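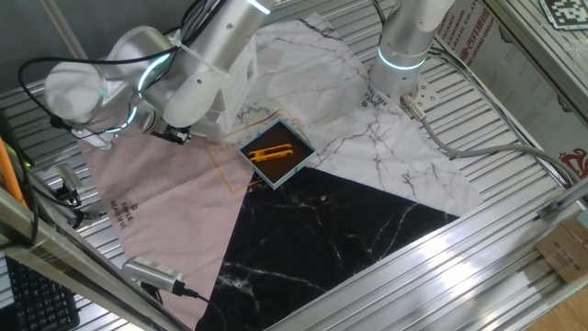

# Table mat, three-part print (pink, white marble, black marble)

Sold by Curnico. Page last checked 15/01/2021.

We'll start with what this is, as the supplier's sheet gets a bit carried away. It's a table covering. It has a pale pink part, a white marble pattern with gray veins and a black marble pattern with white veins, laid so they meet near the middle in big triangles. The sheet calls it "a complete surface styling system". We call it a mat, and we've filed it with the mats.

The marble is a print. If you're hoping to fool someone who owns a stone benchtop, save your money. From across a room it does a fair job, and the black is the better of the two marbles. The pink is very pale, so look at it in daylight before you decide it matches your cushions.

There's wording on the pink part. It says SIMPLE BEAUTIFUL, in dark letters, with a small logo. We asked Ruda, who bring these in for us, whether there was a plain version. There isn't. Aicha Ghoneim on our buying desk thinks most people will put a plate over it. I think most people will read it every morning and wonder where the "and" went.

## Using it with a tray

A small square tray goes well where the three colours come together, and it gives you a spot for the odd bits that otherwise wander all over a table: clips, pegs, keys, the thing that fell off the other thing. One with a dark brown inside and light blue-gray edges is a good choice if what you lose is brightly coloured. An orange clip on dark brown is very hard to miss. A black pen cap is another matter.
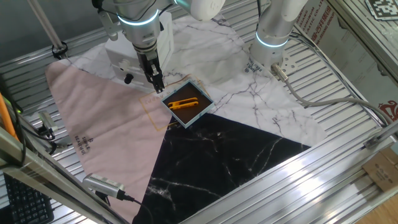 Keep the tray shallow. Deep ones turn into a junk drawer without a lid, and then you're back to tipping everything out to find one clip. The tray isn't included, whatever the old catalogue told you. Yaowalak Kaewkla has taken enough calls on that point and would like it known.

You don't need to set it square to the mat. With triangles underneath, square to what? A bit of an angle looks fine.

## What the supplier says, and what we think

**"Will not shift."** We're not repeating that one. Any mat will move if you drag something heavy over it, and overlapping edges are the first place you'll notice. Smooth them down now and then. If you lay it over slats or anything else with gaps, press lightly when you write on it.

**"Suits every room."** It suits a desk, a craft table or a hobby bench. I wouldn't put it in a dining room, but Ruairi Cairns has one in his and seems happy.

**"Wipes clean in seconds."** Depends on the mess. Crumbs, sure. We have no test results for red wine, curry or permanent marker, and the supplier hasn't sent any, so please treat those as your own experiment.

**"Heat safe."** No figure was given when we asked, so our answer is no. Use a trivet.

## Ordering

| Item | Code |
|---|---|
| Three-part mat, pink / white / black | 1662 |
| Square tray, sold separately | 2062 |

The two codes get mixed up a lot, so check your cart before you pay. Delivery takes around 2 weeks. Mats come rolled and will want to stay that way at first. Lay a few books on the corners overnight and don't iron it.

Returns are accepted if the mat is clean and uncut. "I thought the marble would look more real" is a reason we'll accept, but you pay the postage.

## Questions for the shop

Nhyira Alhassan looks after stock and can tell you if both items are in. For anything about colour, ask for a close-up photo before ordering. Screens differ, and the pink is the one that causes arguments.

A plain gray mat from Ladora is due in May. It has no marble and no slogan, and we've already put one aside for the office.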